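Wrist view: self-mask drops out over left hand at rest pose, planner reports start state in collision

October
Posted by Dace Kalniņš, Drudberg perception tooling

Status: fixed in branch, waiting on merge
Component: curilis-mask (self-filter), curilis-plan
Severity: blocks all left arm motion from rest

Summary

With the arm hanging at rest, the planner refuses every request and returns START_STATE_IN_COLLISION. The reported contact is between the left finger links and an unlabeled cluster in the local obstacle map. The cluster moves with the wrist. It is made of our own sleeve and fingers, which the self-filter is supposed to remove before the map is built.

Steps to reproduce

1. Bring up the arm with the fabric sleeves fitted.
2. Move to the rest pose, fingers down.
3. Start curilis-mask with the default profile.
4. Clear the local map and wait for it to refill.
5. Request any joint goal for the left arm.

Fails every time. With the filter profile from the previous release it also fails, so this is not a regression in the last tag. It went unseen earlier only because the bench tests run on bare arms.

First look

I suspected the extrinsics first. Reran the hand-eye calibration and compared. The new transform agrees with the stored one to within the tolerance we use for grasping, and loading it made no difference to the fault. Stored value restored.

Second suspect was time sync between joint states and images. With the arm stationary a sync error should have no effect, and the fault is at its worst when stationary. Dropped.

Then I overlaid the rendered mask on the raw wrist view.
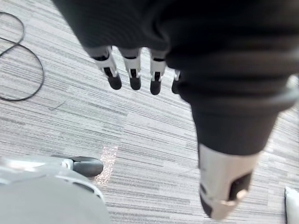 Raw wrist view, left hand at rest, no mask applied.

The rendered mask follows the white finger links well. It stops short in two places. The first is the black fingertips, where the collision meshes end too early. The second is the sleeve. The mask model contains the rigid arm shell and nothing else, so the cloth hanging above the fingers is wider than anything the filter knows about. Everything between the shell outline and the edge of the fabric goes through as obstacle points.

The finger half hidden behind the sleeve fold is a separate nuisance. The filter expects to see its full length, finds cloth depth where it predicted finger depth, and marks those pixels as "foreign, in front of robot". That flag has priority over the mask. So even a correct outline would leak there.

Measurements

Map cleared, arm at rest, default profile: 3,000 leaked points once the map settled. The planner's cluster threshold is 50. Raising the threshold is not an acceptable fix, as thin objects such as cables would disappear along with the leak.

Tried, did not help

Padding the mask by 20 pixels on all sides. Removes the fingertip leak. The sleeve still leaks, and the carpet next to the fingers gets eaten too.

Padding by 40 pixels. Sleeve leak mostly gone. The filter now also removes any small object near the fingertips, and the grasp pipeline can't work with that.

Color keying on black. Removes the sleeve, and would also remove the caster wheel in the test view. Rejected.

Tightening the depth consistency check. More foreign pixels, more leak.

Fix

a. Fingertip meshes extended to cover the rounded tips. Generated from the current CAD export, all fingers.

b. New link type "soft_cover" in the mask model. It is a loose hull around the arm shell, parented to the arm links, with its own depth band. Points inside the hull and in front of the rigid shell are treated as cover and removed. Points behind the shell are kept.

c. The foreign flag is now suppressed where a soft_cover hull overlaps a predicted finger. Outside the overlap it behaves as before.

The hull is used for masking only. It is not passed to curilis-plan as collision geometry, or the arm would be in permanent contact with itself at rest.

Verification

Same procedure, branch build: leaked cluster below threshold, planner accepts the start state. Ran joint goals out of rest and back with no rejections. Bright speckle on the carpet beside the caster still gives a few unstable depth points. They do not form a cluster and I have left them alone.

Open

Hull size is set by hand in the profile. If someone fits a different sleeve, the value has to be changed. A warning on mismatch would be good, filed separately.

Comments (3)

fawzy_port: Does (c) hide a real object if it sits between the sleeve and the finger?

Dace Kalniņš: Yes, inside the overlap only. At rest I accept that. For grasp poses the suppression is switched off in the profile.

mt_drustden: Same error on our right arm. Copied the soft_cover block, swapped the parent links, planner accepts rest now. Thanks.

Related tickets

Warn when sleeve profile does not match fitted cover
Fawzy driver: wrist depth stream stalls after reconnect
Drustden log viewer does not show mask overlay
Hand-eye calibration: store previous transform on overwrite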